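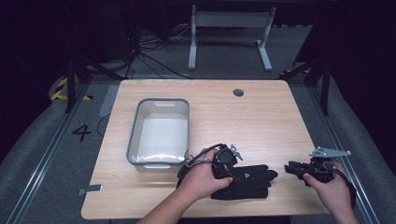 海盐苏打 发表于 收纳整理版 · 6月 · 浏览 1275

手套和零碎东西放进塑料收纳箱，怎么放才不乱？

我有一只半透明的灰色塑料收纳箱，长方形，两个短边各有一个镂空提手，平时就放在浅木纹桌子的左半边。打算拿来装干活用的手套，黑色的，一共四双，另外还有几卷胶带和扎带。

现在的问题是手套扔进去就散了，左右手配不上对，每次都要翻到底。箱子没有盖子，提手那两个口也会进灰。想问三件事：手套是平放还是卷起来？箱底要不要垫东西？箱子一直放桌上占地方，有没有别的摆法？桌面靠后有个圆形的走线孔，不想挡住它。

预算不超过60元，不想换箱子。

3个回复

Akyol老用户
平放。两只手套掌心对掌心叠好，手指朝同一个方向，袖口朝外，拿的时候捏袖口就能整双抽出来。卷起来看着省地方，可是涂胶的手套卷久了会有折痕，胶面容易裂。

箱底建议垫一张白纸或者薄的白色垫片，掉进去的小东西看得清楚，脏了直接换。别垫毛巾，粘毛。

胶带和扎带不要跟手套混放。用硬纸板裁一块隔板，高度比箱口低两指，斜着卡进去就行，不用粘。我用的是Stolum的分隔片，短的那种，剪刀能剪，装完刚好。

提手口进灰的话，从里面贴一块透明胶片，留出手指能伸进去的位置。如果你经常提着走就别贴了，拿块布盖在上面也一样。

半块橡皮
买个带盖的不就完了。

Civside楼下
楼上没看题，人家说了不换箱子。

补充一下摆法。箱子的长边顺着桌子的前后方向放，靠左，前面留出一块空桌面，手套拿出来可以先摊平再叠，走线孔在右后方的话也碰不到。要是还嫌占地方，可以在桌子底下装一副滑轨托板，Udstead有卖，型号669，装之前量一下箱子的外沿宽度，要量箱口那一圈，箱口一般比箱底宽。我第一次量的是箱底，结果推不进去，退了一次货。

手套用完先晾一晚再收，汗闷在里面味道很大。袖口有标的，统一让标朝上，配对的时候快一点。

海盐苏打（楼主）
谢谢，先按平放加隔板试试。滑轨的事等我量完箱口再说。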